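**Athletic trainer (part-time) and game-day injury assistant – Golestani Football Club**

Posted February 2026

Golestani is a semi-pro football club with a senior squad and a reserve team. We are hiring two people to work with our medical staff through the coming season. Preseason camp opens in July and both hires need to be in place by then.

**Athletic trainer, part-time**

- Taping, treatment and rehab work before and after practice
- Keeping the daily practice report up to date for the coaching staff
- Travel to all away games (the bus leaves early, meals are covered)
- Reports to head trainer Ülle Vanags

You need a current state license and CPR certification. Experience with a contact sport is preferred. High school experience counts.

**Game-day injury assistant**

- Sideline support at 7 home games
- Logging injuries and return-to-play times on the club's computer
- Water, ice and equipment checks

No license is needed for this one. It suits a student in sports medicine or a related program. Hours can be signed off for course credit if your school allows it – ask your advisor first.

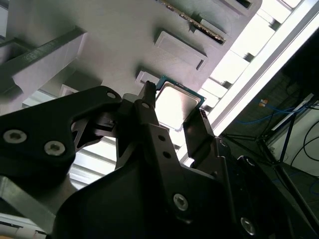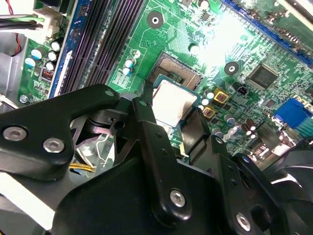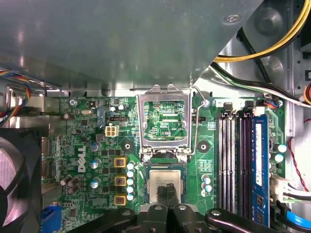 *Computer hardware, including a processor in the first two pictures.*

**Where you will work**

Home games are at Belis Field, which holds nearly 1,000. The training room is next to the home locker room and has two treatment tables and an ice machine. Parking is free for staff.

**Pay**

The trainer is paid monthly. The assistant gets $2 a mile for travel to the field, plus a flat fee per game. Both rates are set before you sign.

**How to apply**

Send a resume and the names of two references to Behrouz Ghorbani, football operations, at the club office. Put the job title on the envelope or in the subject line. Trainer applicants should include a copy of their license.

Interviews are held at the field with Ülle Vanags and head coach Iestyn Howells. A background check is required for both jobs.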